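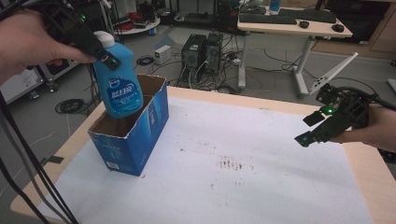

Skukby Upright Bottle Carton
Single bottle box, top loading, blue or plain kraft

Item no. 1373
Sold flat, bundles of 200
In stock — ships from the Molia warehouse

Tall corrugated carton for one bottle with a screw cap. Bottle goes in base first, neck up. Good for cleaners, car fluids, refills, anything you don't want lying on its side in a truck.

Details
Style: tall rectangular, four top flaps, tuck bottom
Board: single wall, brown inside
Outside: plain kraft or solid blue
Your own print: yes, ask for the art template first
Label spot: low on the front panel, keep barcodes off the folds

Packing
Square up the box, tuck the bottom, stand it on a flat table. Cap tight. Hold the bottle by the neck, tip it a little to clear the rim and lower it in. Don't drop it the last few inches. Paper under the work keeps the outsides clean, dark blue shows every scuff.

Packing by the hundred? Flaps slow people down. We can supply it with no top flaps, same price, goes inside a Delalex outer case. Pick "open top" at checkout. Please don't tear the flaps off the regular one — leaves a ragged edge and the rim goes soft.

Goes with
Habte paper divider, fits between 2 cartons
Delalex outer case
Kraft tape, 2 inch

Shipping and returns
Orders in before noon go out same day. Unopened bundels can come back, printed ones can't. Samples are free, one per size, you pay the postage.

Not sure on size? Measure the bottle at it's widest point and the full height with the cap on, send us both numbers. New shorter size due in February.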